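3.2 Equipment Planning and Procurement

The budget for the kitchen manipulation cells was prepared in two parts. The first covers items with long lead times: arms, controllers, wrist hardware and the safety components required by the host site. The second covers everything a cell consumes or wears out in ordinary use, including cables, connectors, countertop surfaces and household objects. In our earlier planning for the Moriarty cell the two were combined in one line, and spending on small items could not be separated from spending on the arm.

Quotations were requested in March from two suppliers, Cakulix and Gellance. Cakulix quoted a complete package with installation. Gellance quoted the arm and controller only, with cabling left to the buyer. The Gellance offer was lower at purchase, but the difference narrowed once cable sets, strain relief and mounting labor were added. We accepted the Cakulix package for the Midotley site and kept the Gellance quotation as a reference for later cells. The order was closed on Oct 21, 2022.

Cable replacement was budgeted separately. External cabling on a countertop arm is exposed to contact with objects and board edges, and the length left free between wrist and base must allow for the full working range. We planned for one full cable set per 400 operating hours and held one spare set on site. The allowance for cabling and connectors was $1,221 per cell per year.

Household objects were assigned $926 per cell. The purchase list was organized by type: small appliances, lidded containers, drinkware, utensils, packaged food and storage units. Used appliances were accepted if the housing and cord were intact. Packaged food was bought in small lots, as packets deform with handling and have to be replaced. Up to 17 percent of the object budget was reserved for such replacements.

Counter area proved to be the limiting factor in sizing the cells. A toaster oven and a toaster take up a large share of the surface, and storage units placed on the opposite side reduce the clearance around the arm. Figure 4 shows a working layout.

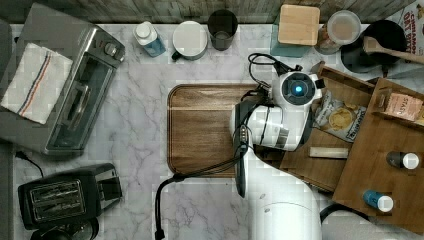

Figure 4. Countertop cell with arm, cutting board, appliances (left) and wooden storage pieces (right).

The layout was used to set the minimum counter depth in the purchase specification. Shallower counters were excluded from later quotations, even where the unit price was lower. Floor-standing mounts were priced as an option and are treated in Section 3.3.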